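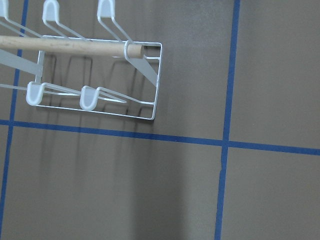
Chapter 3
Teaching the Arm Where Things Are

By now you have an arm that moves when you tell it to, and if yours is anything like my first one, it moves to slightly the wrong place. Mine lived on a bench at Morkeck, the shared shop where I did most of this build, and I spent a whole April evening watching it close its fingers on air (I went home and ate cereal for dinner, so don't feel bad).

This chapter is the one where we fix that! We're going to lay out a work surface with blue painter's tape, give every square a name, and get the arm to go to a square when asked. Then we'll put something awkward in front of it. I like a white wire dish rack with a wooden dowel threaded through it, and I'll use one all the way to the end of the chapter. Thin wire is miserable to grab, it throws shadows that look a lot like more wire, and a camera at the wrist gets fooled by them constantly. A coffee mug would be kinder, but you'd learn less.

My friend Wenceslao Valdovinos thinks I should start everybody on wooden blocks. We've argued about it for years. If you side with him, do the first two exercises with blocks and come back to the rack later; the code is the same.

What you'll need

The arm from Chapter 2, with the wrist camera mounted and the cable tied back
A flat, matte surface you don't mind taping
A roll of painter's tape and a ruler
A wire rack and a length of dowel
The Brurkora control script, saved somewhere you can find it

A word on the tape before we start. It doesn't have to be perfect. My lines lean, and one has a kink in it where I pulled too hard, and the arm copes fine as long as you measure the corners where the strips really cross and type in those numbers. Please don't type in the numbers you meant to have. I did that, and it cost me a weekend.

Clear off your bench, plug in the camera, and let's lay down the first strip.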